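The chair job: what went wrong with the left hand

3/14/20
By Ursina Holzer

We had a fault on the chair task that stopped work at Costitz, and several people have asked for the details. The task is simple enough: walk up to an office chair, take hold of the backrest and move it to the desk. On run 23 the left hand did not let go when told to. The robot stepped back with the chair still in its grip, and Hubert Sutter pressed the stop. No one was hurt.

Both hands on the chair, knees well bent. The seat is tipped up.

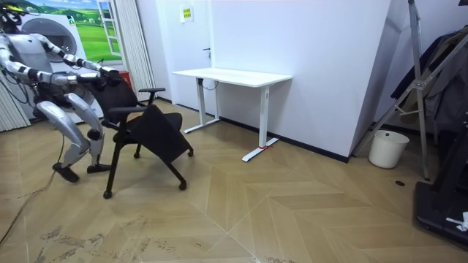 The log shows the release command going out and no reply from the hand for 7 seconds. The software took silence to mean the hand was open, so the legs were allowed to move. That check has been rewritten and the robot now stays put until the hand reports back.

One hand reaching to the top of the backrest, the other kept low. The cable on the floor runs towards the feet, and Hubert wants a rule about where it lies before any step backwards.

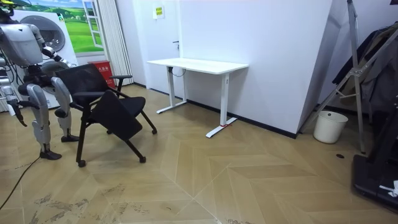 Closer view

The fingers closed over the top edge of the backrest, with the cable looping out from the side of the arm.
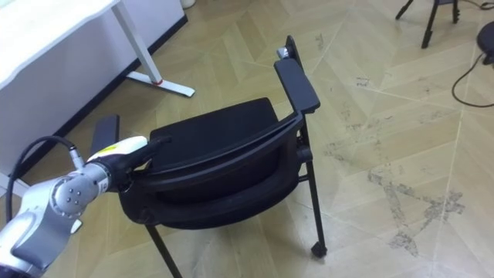 Balthasar Grabner suspects the hand connector and has ordered a new one from Letby. Until it is fitted, walking speed is halved and one person stands by the stop button with no other duties. We plan 300 grip and release cycles with the legs locked before the chair task starts again.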